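Small Grants from a Savings Society: Who Applies, Who Does Not, and What the Form Has to Do With It

Project report, module Organisations and the Community

Summary

The Femov Savings Society gives a part of its yearly surplus to local charities through a small grants scheme called the Folari Fund. The fund is open to any registered charity working in Seixas, in Pusance or in the villages between them. In this project I looked at the applications which the fund received in one grant year, and I spoke with charities in the area to learn how they decide whether to apply. My main finding is that the application form asks for things which a small charity does not normally have ready, and that the smallest groups often stop at the same two questions. I also found that the reports which charities write after they receive the money are read with less attention than the charities believe.

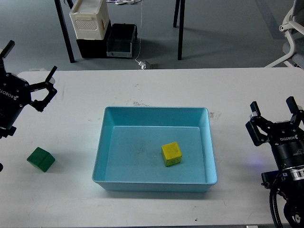 Dorota Wilczak

1. Background

A savings society belongs to its members. When there is a surplus, the members vote each March how much of it goes to reserves, how much comes back to them as interest, and how much is given away. The part which is given away is the smallest of the three, but it is the part which is mentioned most often in the branch windows and in the members' newsletter.

The Folari Fund was started when the Femov society joined together with a smaller society in Pusance. The members in Pusance were worried that their own tradition of local giving would be lost, so the fund was written into the agreement. This history still matters today. Several people I spoke with in Pusance call it "our fund", and they notice quickly if the list of grants has more names from Seixas than from their own town.

Grants can be used for equipment, for rent, for training and for printed material. They cannot be used for wages. The lowest grant is £100 and most charities ask for much more than that, although the guidance notes say clearly that small requests are welcome.

2. What I wanted to find out

At the beginning my question was whether the money is shared fairly between the two towns. After the first weeks I changed it. The society already publishes the grants by town, and the difference was easy to explain: there are more charities in Seixas. It seemed to me more useful to ask about the groups which do not appear in any list, that is, those who took the form home and never sent it back.

My questions became the following.

Which kinds of charity apply, and for which purposes?
At what point do people give up on the application?
What happens to a charity's report after the grant is spent?

3. Method

The society allowed me to read 101 applications in a meeting room at the Seixas branch. I could make notes but I could not take copies, and I did not write down the names of persons. For each application I noted the purpose, the type of charity, whether all questions were answered, and the decision.

I then sent a letter to charities from the public register. In the end 23 of them agreed to an interview, some by telephone and some in their own building. I am aware that a charity which agrees to speak with a student is perhaps also a charity which has time to fill in forms. For this reason I tried to include groups which had never applied, and I found them mainly through the notice boards of the library and the health centre.

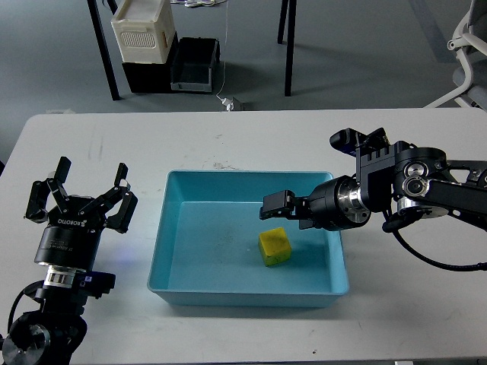
Figure 2. A yellow cube in a light blue tray.

4. Results: the form

The form has two sides and at first it looks friendly. The difficulty begins with the question on "expected outcomes". The guidance says that the answer should be about 100 words long and should explain what will be different in the community after the grant. Charities which have a paid worker answer this well. They have written such texts many times, often for larger funders, and some of the answers I read were clearly adapted from another application, because the name of the other funder was still there.

Groups without paid staff answer in a different way. A lunch club wrote that after the grant it would have a new cooker. A bereavement group wrote that people would come, as they do now. I do not think these are bad answers. They are true, and the person who wrote them knows the work very well. But beside the longer answers they look thin, and in the scoring they receive fewer points.

The second difficult question asks for independently examined accounts. A registered charity of very small income is often able to show only a simple statement of money received and money paid. The guidance notes do say that a simple statement is accepted, but this sentence is on the back page under "Other information". Almost none of the non-applicants I interviewed had seen it. One person told me that she read the question, closed the envelope and put it in a drawer, and that it is probably still there.

I asked the community team at the society about this. They were surprised and a little sorry. They told me the sentence was moved to the back when the form was made shorter, after complaints that it was too long. 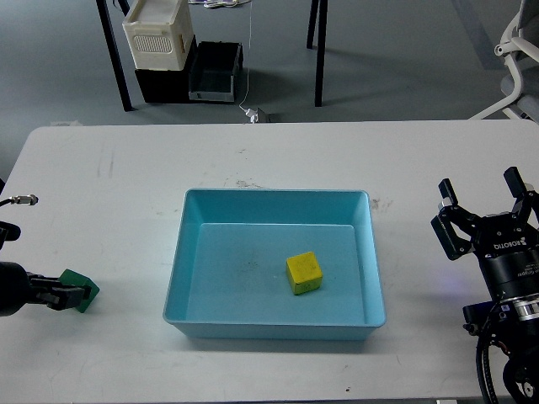
Report by Dorota Wilczak, second-year student, Social Economy
2018-06-29

5. Results: the purposes

Equipment is by far the most common purpose. Kitchens, chairs, toys, first-aid kits and garden tools appear again and again. Rent is requested less often, although in the interviews rent was the cost which people worried about most. When I asked why they did not apply for it, they answered that a funder wants to see something for the money. A chair can have a small label with the name of the society on it — a month of heating cannot.

This idea does not come from the fund itself. The rent applications which I read were approved as often as the others. It seems that the charities have learned it from other funders and brought it with them.

There is also a difference between the towns, but not the one I had expected. Charities in Pusance ask for smaller sums and explain them in more detail, sometimes with the price from the shop written beside each item. In Seixas the sums are more often round and the explanation is general. I cannot say if this comes from habit or from the older rules of the Pusance society, which asked for a price list.

6. Results: the reports

Every charity which receives a grant must send a report before it can apply again. It is supposed to be one page. Many charities send much more: letters from the people they help, drawings, a copy of the parish magazine. They told me that they take great care with it because they believe that the next decision depends on it. 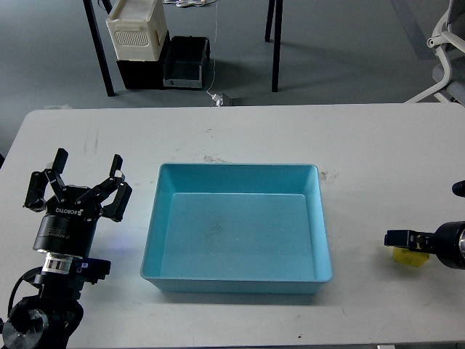

At the branch I learned that the reports are checked only for one thing, that the money was spent on what was agreed. After this they go in a folder. The newsletter uses one or two of them each year, normally those which arrive in the right month. The people who decide on the next grants do not receive the reports at all, only a line in a table which says "report received". I should add that the staff did not hide this from me, and one of them said she reads all of them at home, for her own pleasure.

For the charities this is a lot of work with a small effect. For the society it is also a loss, for the best information about what the fund does in the two towns is lying in that folder.

7. Recommendations

I suggest that the sentence about simple accounts is moved back to the front page, directly under the question. This costs nothing and could be done at the next printing.

The question on outcomes could be replaced by two shorter ones: "What will you buy or pay for?" and "Who will use it?" I tried these with some of my interview partners, and all of them could answer at the table without preparation.

The guidance should name rent and heating as examples, before equipment. For the lowest grants of £100 I would ask for no written report, only a receipt and a telephone call. The other reports should go, complete, to the people who make the decisions.

8. Limits of this work

I read one grant year only, and it is possible that another year would show a different picture. I could not contact groups which have closed. English is also not the first language of some people I interviewed, as it is not mine, and in a few places we may have understood the word "outcome" each in our own way. I kept these interviews in the results, but where I was not sure of the meaning I did not use the answer.

The community team has received a copy of this report and has asked to keep the two test questions for the review of the form in March.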